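4.2 Does a friendly tray change how people eat?

Claims for "greeting" tableware have grown faster than the evidence. The usual argument is that a small printed character makes a meal feel less solitary, so that people who eat alone sit longer and finish more of their food. The idea is pleasant and easy to sell. We went back to the Brukia canteen survey, the source most often cited for it, and found 127 returned forms, of which only 65 had the question on eating time filled in. Blank answers were counted as "no change" in one table and dropped from the next. Greetings of the kind at issue are slight things, a word or so beside an animal in outline (Figure 3).

Figure 3. Tray with a line-drawn rabbit and the printed greeting "hi~".
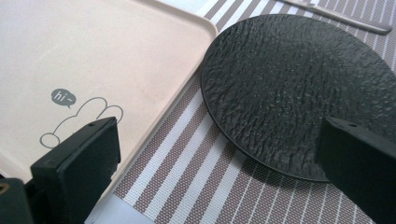 Did diners with a printed greeting stay at the table longer? By their own account they stayed some 3 minutes longer, but they guessed the time afterwards and no clock was used.

Self-reported time is a poor measure at the best of times, and worse when the form opens by asking whether the diner "enjoyed the company" of the design. The later Idon study did use a clock. It also moved the greeting trays to the window tables in May, when those seats were already the popular ones. Its authors mention the move in a footnote and then write as though the tray had done all the work.

Position matters in another way. Where a tray sits in front of the diner affects how much of the print is seen once plates are on it, and neither study says how trays were placed. Lines on the surface beneath would be a cheap remedy, even faint ones in pencil (Figure 4).

Figure 4. Two pencil lines on a white surface, running towards a tray.
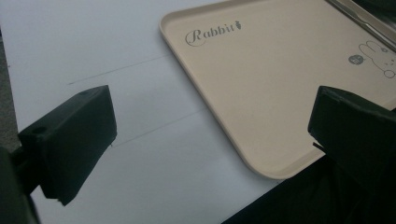 Nazanin Shokri, commenting on a draft of this section, felt we had been too hard on the Idon authors, and wrote that a canteen "is not a laboratory and will never hold still for one". We accept the point about canteens. It does not rescue the conclusion, and the summary that Rekau now prints in its buyers' guide leaves out the footnote altogether.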